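3.2 Looking after the hand-held grippers at station 4

Most of what we write up in papers like this is the learning part, and I get it, that's the fun part. But our numbers for the Kustside tasks depended a lot on how one station was kept in shape, so I want to spend a page on it. We ran 1486 demonstrations on this one station before the July shutdown, and I'd say most of our bad recordings came down to loose screws and tired cables – boring stuff, and all of it fixable.

The station is simple enough. There's a white tabletop on a wooden board, a tray close to the operator, and whatever dishes the task calls for farther back. The operator holds one black gripper in each hand, and each gripper runs on its own cable. On top of each one sits a flat gray metal plate, and the plate is where our troubles started (Selim Ağca spotted it first, and he has not let me forget it!). If a plate shifts even a little against the body, the poses we log drift along with it, and the policy learns to close its fingers next to the bowl instead of on it.

So we got into a routine. Before every block of recordings the operator stands at the table, holds the grippers level on either side of the tray with the jaws pointing in at each other, and we log that pose as our reference. The tray is a nice thing to line up on because its sides are straight and you can see right away when one hand is higher than the other. Figure 4 has the pose with the bowl and saucer already set out past the tray.

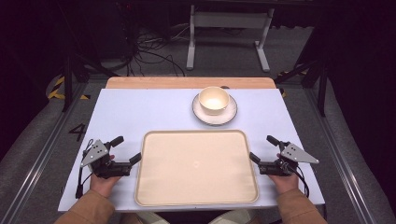

Figure 4. Reference pose at station 4, one gripper on each side of the tray.

3.3 What we check, and how often

We compare the logged reference against the one from the last good block. If the two disagree, we stop and snug up the plate screws, then take the reference again. Junhao Yuan wrote a little script for the comparison, and we call it Grakau for reasons lost to the group chat. It flagged 23 blocks over the whole collection, and we threw those out and recorded them again.

Cables get their own check. We swap both of them after 2000 open-and-close cycles, whether they look worn or not. I was against this at first (cables aren't free), but Andor Győri kept a log of dropouts and I lost that argument fair and square. We also leave plenty of slack, so the operator can reach the far side of the table without feeling a tug at the wrist.

The last thing is the jaws. We wipe them down between blocks and open and close them by hand a few times, feeling for any roughness. That one is hard to put a number on – you learn it from doing it. New operators sit with Muchen Dong for a session before they record anything we keep.

Contact: Muchen Dong, Kustside project | © Kustside authors | Back to top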